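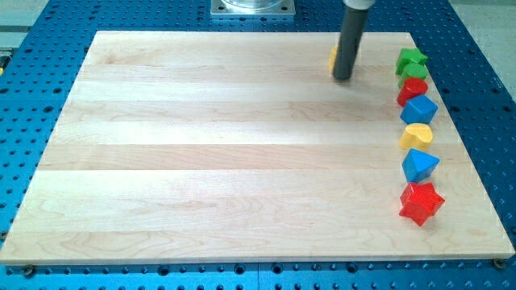

Search the help pages Go

Planner FAQ

Why does Boslow stop partway through a push?
Most often the goal has landed outside the workspace limits, so the planner gives up politely – the log will show code 237. Widen the limits a little and try again!

Do I need to retrain when I add a new block shape?
Usually you don't, bless it. The base model learned from 3383 pushes, and almost 40 more of your own (Detlef Reinholz wrote a lovely recording script) should settle it in nicely.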